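Incidencia: pedidos de producto ecológico sin certificado adjunto en la tienda en línea
Estado: cerrada
Prioridad: media
Área: catálogo y documentación de proveedores
Abierta el 15 de mayo de 2025

Descripción inicial

Desde la actualización del catálogo de Womaseo, los pedidos que incluyen productos a granel del proveedor Pisharody salen del sistema sin el certificado de producción ecológica del lote. El albarán se genera bien y lleva el número de lote, pero el PDF del certificado no aparece en el correo de confirmación ni en la carpeta compartida del cliente.

Afecta a legumbres, copos de avena y frutos secos. Los aceites, las conservas y todo lo que llega ya envasado salen correctamente. Tres tiendas de la zona de Oruldale han pedido los certificados por teléfono y se les han enviado a mano.

Pasos para reproducirlo

1. Entrar en el panel de Wenico con un usuario de tienda.
2. Añadir al pedido cualquier referencia a granel de Pisharody, por ejemplo la lenteja pardina en saco o la almendra en bolsa de 500 gramos.
3. Confirmar el pedido y esperar al correo automático.
4. Abrir los adjuntos. Está el albarán y falta el certificado.

Resultado esperado: albarán y certificado del lote, los dos en PDF.

Primera revisión

Se comprueba que los certificados están subidos. La carpeta del proveedor contiene 13 documentos vigentes y ninguno está caducado. Se abren uno por uno y se ven bien. Queda descartado que el proveedor no los haya enviado.

Se comprueba también el permiso de lectura de la cuenta que genera los correos. Es correcto. Se repite el pedido de prueba con otro usuario y el resultado es el mismo.

Se pide a las tiendas que indiquen si reciben el aviso «documento no disponible». Una lo recibe y las otras dos no. La que lo recibe usa la plantilla de correo antigua, de modo que la diferencia viene de la plantilla y no aporta nada al problema.

Segunda revisión

Se comparan dos lotes del mismo producto, uno recibido en enero y otro recibido después de la actualización. El de enero adjunta su certificado sin problema. El nuevo no.

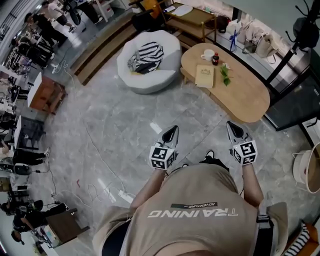
Camiseta «TRAINING», butaca blanca y mesa de centro ovalada de madera clara.

La diferencia está en el formato del número de lote. Hasta enero el código tenía 8 caracteres. Pisharody ha añadido después el año de cosecha y el código de parcela, y ahora tiene 14. El campo de lote del albarán admite los 14, pero el campo que busca el certificado sigue cortando en el octavo. Al no encontrar coincidencia, el sistema envía el correo sin adjunto y no registra ningún error.

Los productos envasados no fallan porque se buscan por código de barras y no por lote.

Solución provisional

Mientras se corrige el campo, el equipo de catálogo duplica cada certificado de Pisharody con el nombre abreviado. Hay que tener cuidado con los lotes que comparten los primeros caracteres: en dos casos de garbanzo el nombre corto coincide y no se puede usar el duplicado. Esos dos se envían a mano.

No se debe cambiar el número de lote en el albarán para que cuadre. Tiene que coincidir con el que va impreso en el saco, y es el dato que mira la entidad de control en una inspección.

Solución definitiva

Se amplía la longitud del campo de búsqueda en Wenico y se vuelve a generar el índice de documentos. El índice tarda unas horas y durante ese tiempo los certificados de otros proveedores pueden salir con retraso. Se avisa a las tiendas con un mensaje en el panel.

Se añade además una comprobación: si un pedido lleva producto ecológico a granel y no se encuentra certificado, el correo queda retenido y se crea un aviso para el equipo de catálogo.

Comprobación

Pedido de prueba con lenteja, avena y almendra: los tres certificados llegan adjuntos. Pedido con los dos lotes de garbanzo: cada uno lleva el suyo. Pedido mixto con aceite y conserva: sin cambios respecto a antes.

Se eliminan los duplicados con nombre abreviado. Se reenvían los certificados pendientes a las tiendas afectadas, que confirman la recepción.

Pendiente, fuera de esta incidencia

- Pedir a Pisharody que avise antes de cambiar el formato de lote.
- Revisar si otros proveedores a granel usan códigos largos.
- Retirar la plantilla de correo antigua en la tienda que todavía la tiene.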